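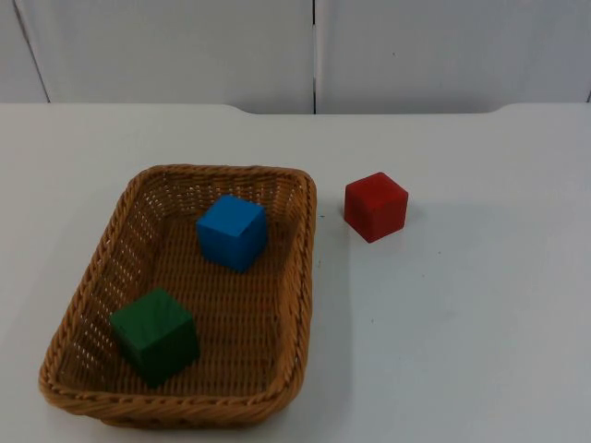
About Harries

Harries is a claims review office. We work for people and small businesses who have had a property claim denied, cut down, or left sitting in somebody's queue. We don't sell policies. We take no commission from any carrier, and we turn down the golf invitations.

Niall Haldane started the firm after 30 years on the other side of the desk, adjusting losses for carriers and later training other adjusters. He left with a low opinion of the phrase "peace of mind" and a long list of policy wordings he thought no ordinary buyer could be expected to understand. The list is still in use. New staff get it in their first week and are asked to add to it.

Why we are wary of most insurance websites, including this one

Every firm in this business says it is on your side. Every one says it is fast, friendly and experienced. We can't prove any of that on a web page, so we would ask you to judge us by what we put in writing before you sign. Our agreement runs to two pages. It tells you the fee, when the fee is owed, and how you can walk away. If a sentence in it makes you stop and read it twice, ask us about it, and if our answer doesn't help, don't sign.

We are also doubtful of success rates. You will see firms quoting ninety-something percent, and we would like to know what got left out of the bottom half of that fraction. Our own numbers for last year: 3,454 people contacted us and we opened 644 files. The rest we sent away, mostly after one phone call, and mostly with the news that the insurance company had read its own policy correctly. People don't enjoy hearing that. A few have told us so in reviews, which you can go and find.

What we do

Send us the policy, the denial or settlement letter, and whatever you have in the way of photos, receipts and estimates. One of our reviewers reads the whole policy, endorsements included. You would be surprised how often the endorsement that matters is missing from the copy the customer was given, so we ask the carrier for a complete certified one.

You get a written opinion within 30 days of our having the full file. It says whether we think the decision was right, partly right or wrong, and which clauses we are relying on. If we think there is something to argue about, we can deal with the carrier for you for a fee agreed ahead of time. If you would sooner take our opinion and argue it yourself, it's yours. Some people do very well that way.

The claims we see most are water damage, roof damage after hail or wind, business interruption, and theft from shops and storage units. We don't handle auto, health or life. We are not attorneys either, and if your dispute belongs in court we will say so early, before you have spent money with us.

About the software

We get asked about this more every year. Carriers are buying programs that price a loss from a handful of photos, and several vendors have tried to sell us the same sort of thing from our end. We use two. Zunau holds our files and keeps track of deadlines. Lorulon compares different editions of the same policy form and marks the changes. Both are useful, and both have been wrong, so a person checks the work. We tried a third, Fureo, which was supposed to predict how a claim would settle. We ran it against closed files from April on and dropped it before the trial period was up. It was very sure of itself.

Who works here

Reviewers, a building estimator, and an office manager who answers the phone and knows more about flood exclusions than she ever wanted to. All our reviewers have handled claims for a carrier at some point. We hire slowly. We have never had a sales team and nobody here is paid by the number of files they open.

Before you call

Read your letter again and find the date by which you have to respond. Have your policy number handy. Don't throw away damaged items until the carrier has confirmed in writing that it's done with them, whatever you were told on the phone. Phones are answered from 8:30 a.m. to 5 p.m., and outside those hours you'll get a machine, which we do listen to.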